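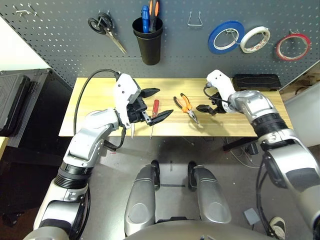

Bench notes, January, 10:00

Narrow bench by the pegboard. The screwdriver with the red handle and the pliers with the orange and black handles are still on top, also the long black case in the back right corner. Everything else from the Grandach job I put back in the drawers before the morning coffee.

The screwdriver lies with its shaft over the front edge. I have asked already two times that tools stay fully on the wood, so I write it also here. Fahad, please push it back when you pass. The pliers can stay in the middle, but close them when you finish.

To do on this bench:
Hooks for the pegboard. Danish Hashmi has ordered 10 from Clurkel, and 8 are for hand tools. I would like to put them above the seam, so the handles do not touch the table top.
Place for the pliers: right side, second row of hooks. The screwdriver goes next to them.
Wipe the table top with a cloth that is only a little damp. Last time it was too wet and the wood felt rough for days.

Question for Danish: do we keep the old label system from the Jedia shelves or make new labels? I prefer the old one, it has seven groups and everyone knows them. If we change, I need to print again all the drawer cards, and the printer has no black ink until the new box comes.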